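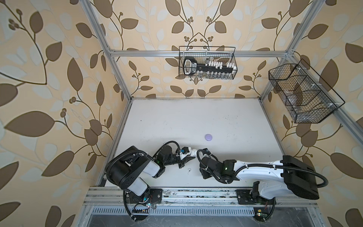

Two robot arms over a white tabletop.

I've sat through a lot of live panels over the years, and I've produced a fair few of them too, so I feel I'm allowed to say this: the questions from the audience come far too late. You know how it goes. Four people on stools, an hour of talk, and then with six minutes left the host squints into the lights and says we've got time for a couple of quick ones. Somebody at the back makes a speech. The microphone doesn't work. Everyone claps and goes off to find the coffee.

I had this argument again in April, when I was helping to put on a morning of talks at Guthrie Hall on local news and who pays for it. We had 62 people booked in, and I wanted to open the floor after the first ten minutes of each session. The sponsor, Proltura, was nervous. Their worry was that the speakers wouldn't get their points across, and I do understand that (they'd paid for the stools, after all). But a point that can't survive one question from a woman in the third row probably wasn't much of a point.

We did it my way for one session and the usual way for the rest. The early-questions one was messier, I'll admit. One speaker lost her thread completely and we never did get to the bit about council reporting, which I'd spent two evenings researching. But people were leaning forward! A man who runs the Tindov newsletter on his own asked how anybody was meant to cover a planning meeting that starts at 8 in the evening and finishes near midnight, and the panel dropped their prepared lines and talked to him for a good while. I'd have put that exchange on air as it stood.

The thing I can't get past is that we already know how to do this on radio. A decent phone-in puts the first caller on early and lets the expert answer a real person. Then somebody builds a stage, hires a lighting rig, and we all go back to behaving as if the audience were wallpaper.

Streaming has made it worse, I think. The recording of the Gania debate last year had 2246 views, and the team was thrilled, and fair enough. But every decision in the planning had been made for the camera. The people who had caught a bus to be in the room got 100 seconds of question time. I timed it, because I am that sort of person.

I don't want to scrap the panel. Some of my favourite working days have been spent behind a curtain with a headset on, listening to clever people disagree. I'd just like hosts to be braver about it, and producers to write a running order with some holes in it. Get the roving mic out before the second speaker has finished clearing his throat. And please, somebody check the batteries first.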